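Foire aux questions - Location de vaisselle et de mobilier Binon

Faut-il laver la vaisselle avant de la rendre ?
Non, et c'est souvent la première chose qu'on nous demande ! Videz simplement les restes, passez un coup d'eau si le cœur vous en dit, et rangez les assiettes dans leurs casiers. Le lavage se fait chez nous, à l'atelier de Paredes, et il est compris dans le prix.

À partir de combien de couverts livrez-vous ?
Nous livrons à partir de 50 couverts. Pour une tablée plus petite, vous êtes les bienvenus au dépôt d'Erport, où l'on vous aidera volontiers à charger la voiture - pensez seulement à rabattre la banquette, les casiers sont plus larges qu'on ne l'imagine.

Peut-on mettre deux tables bout à bout ?
Bien sûr, et beaucoup de familles le font pour les grands repas. Un joint reste visible entre les plateaux, mais une nappe un peu épaisse le fait oublier. Si vous préférez laisser les tables nues, dites-le-nous à la réservation, nous choisirons des plateaux de la même teinte.
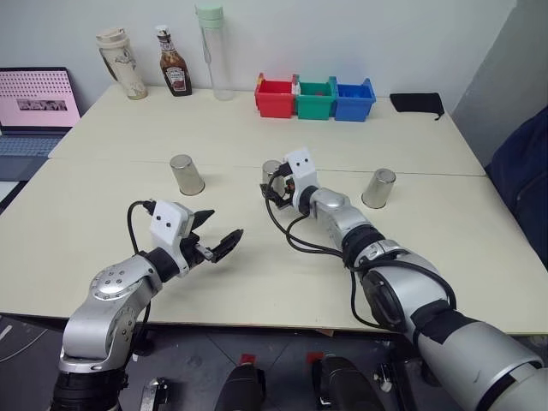
Deux plateaux crème rapprochés, avec trois petits gobelets en métal retournés.

Que se passe-t-il en cas de casse ?
Un verre qui tombe, cela arrive à tous les mariages, rassurez-vous. Nous vous laissons 3 verres de marge par commande, puis chaque pièce manquante est facturée au tarif indiqué sur le bon. La caution est de 200 euros et vous est rendue après le comptage.

Jusqu'à quand puis-je modifier ma commande ?
Jusqu'à huit jours avant la fête, sans frais. En juin, prévenez-nous un peu plus tôt si vous le pouvez, surtout pour la gamme Honerus, dont nous n'avons que 60 assiettes plates et qui part très vite.

Tarifs mis à jour en avril 2025.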